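Print this page | E-mail to a friend

Last updated May 13, 2026

Leave the Leaves Where They Fell, but Not on the Lawn

By Juraj Štefanec

Every autumn in Grindlow I hear the same sound from behind the hedges, and I have learned to dislike it very much. It is the leaf blower. It begins in September, when there are hardly any leaves to blow, and it continues until the ground is hard. After this the paper bags stand along the street like people waiting for a bus, and in spring the same neighbors drive to the garden center and buy mulch in plastic. I have thought about this for many years and I still can not find the sense in it.

I came to gardening through my grandfather's plot in Grindov, where the soil was yellow clay and money was not spent on anything that a tree could give. He raked the leaves from the path, and he raked them only as far as the currant bushes. They stayed there. By June you had to look for them. Under the currants the clay was brown and you could push a finger in, and two steps away, on the path, you could not push in a nail.

My own garden is 600 square meters, and a third of it is under two old maples and a walnut. When I bought the house, the former owner showed me with pride how clean he kept the beds. They were clean. They were also gray and cracked, and I needed to water them every second evening in the first summer. Now I put leaves on all beds in a layer as deep as my hand is long, and I water the shrubs when I remember, which is not often.

I want to be fair to the other side. Zuzana Bednárik, who lives across from me and grows much better roses than I do, removes every leaf from under them. She has black spot in her garden, and the spores spend the winter on the fallen leaves. She is right to do it. Diseased leaves of roses, and leaves from apple trees with scab, I also take away. And a lawn is a different thing from a bed. A wet mat of maple leaves will kill grass by March, I have done this and had to sow again. So I move them, or I go over them with the mower when they are dry, and what remains is so small that the grass takes it in.

My complaint is about the idea that a bed must look swept. Marek Kopecký wrote in our garden club letter last year that bare soil shows that the gardener is "present." I read this sentence several times. A carpet of leaves also needs a gardener, only he is doing something else that afternoon. If Marek visits my garden, I hope he will kneel and lift a corner of the layer before he judges it. The worms are present, in any case.

Then there is the question of slugs, which everybody brings to me as the final argument. Yes, there are slugs under the leaves. There are also ground beetles, and these eat slug eggs. In my garden I lose some hosta leaves and most years a few lettuces, if I plant them too near to the shrubs. I keep the leaves away from the vegetable seedlings until the stems are thick. For me it is an acceptable price. For a person who exhibits hostas it is maybe not, and I would not argue with him.

The walnut needs a word too. Many people are afraid of its leaves, and I was also. I pile them separately, in a ring of wire behind the shed, and I leave them 2 years. What comes out I have used under raspberries with no harm that I could see. I would not put it fresh on tomatoes.

What I would like from the town is small. At present the collection takes leaves from every street, whether the people want it or not, if the pile is at the curb. Let there be one place where a person can bring leaves and another person can take them. Vlastimil Trnka has sandy soil and no trees at all, and last fall he collected 45 bags from other people's curbs with his trailer, in the evening, as if he was stealing. He should be able to do this in daylight and be thanked for it.

I do not expect that the blowers will be silent this year. But if you have one bed behind the house, which the street can not see, try it there and do not touch it until May.

Related items
Making leaf mold in a wire ring
Which shrubs can live on clay
Pruning currants after the harvest
Letters: the case for a tidy border
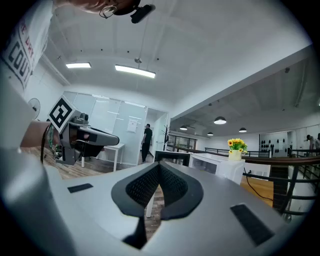 Do I need to shred the leaves before I put them on the beds?

Only the big and leathery ones, like maple or plane, if they lie flat and stick together. Small leaves can go on the bed whole, and under large shrubs I do not shred anything.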